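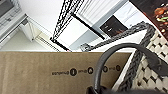

Home | Projects | Reports | Partners | News | Contact

Village Library Network, Hovasari District
Second progress report to the Robles Fund
May 4, 2025

1. Summary of the period

In this period we opened two more reading rooms, in Pindiveck and in the upper part of Hovasari. The network now has 6 reading rooms in total. The lending system is working in five of them. The sixth room, in the old school at Pindiveck, still writes loans in a paper book because the internet line was not connected until the end of the period.

The number of registered readers is 378. In our first report we hoped to reach 400 by this time, so we are a little below the plan. Of the registered readers, 92 are children under twelve years. We are satisfied with this part, but we would like to see more readers from the older school classes, who come mostly before exams and then stop.

2. Books and cataloging

The second book order arrived in February, three weeks later than the supplier promised. The delay was at customs and we did not have to pay any extra fee. Most of the books are in good condition. A small number had damaged covers, and the supplier agreed to replace them with the next order.

Cataloging took more time than we had written in the work plan. Many of the donated books are old editions without a bar code, and each one must be entered by hand. We also found that the same title was sometimes entered two times with different spelling, especially when the author's name can be written in two alphabets. We have now made a short spelling guide of two pages, and all the reading rooms use it. Correcting the old entries is not finished. We expect to finish it before the summer break.

The Gridlow software is suitable for our needs. It works without internet during the day and sends the data in the evening. The reminder messages to readers did not work in the first weeks, due to a wrong setting on our side. After this was corrected, late returns went down in all rooms where the system is in use.

3. Activities with readers

The reading hour for small children takes place every week in five places. In Pindiveck it started only one month ago and the group is still small. Parents asked us to move it to a later time, after the bus from the town comes, and we did so.

The evening course on writing official letters was not in the original plan. Readers in upper Hovasari requested it, and the teacher from the evening school agreed to give it without payment. We used only paper and printing from the office budget line. We would like to repeat it in autumn, and at that time a small payment for the teacher would be correct. We will include this in the next budget proposal.

The planned exchange of books between the rooms did not begin. The van which we wanted to share with the district office was under repair for a large part of the period. For now, books travel with staff when they visit the rooms for other reasons. It is slow but readers do receive what they ask for.

4. Rooms and equipment

Heating in the Pindiveck room was a problem during the winter. The old stove was replaced, and the cost was covered by the municipality according to our agreement. The shelves there are still temporary. The carpenter will deliver the permanent ones next month.

5. Budget

Spending is inside the approved amounts in all lines except transport, which is over by 5 percent. The reason is the rented car during the van repair. We ask for permission to cover this difference from the training line, where the second staff training was shorter than planned. The financial table and copies of invoices are sent separately.

6. Plan for the next period

We will connect Pindiveck to the lending system and finish the correction of the catalog. We also want to begin the book exchange, if the van is available, and to talk with the two secondary schools about how to keep the older students.

Hovasari Village Library Network | Contact the office | © 2025 | Back to top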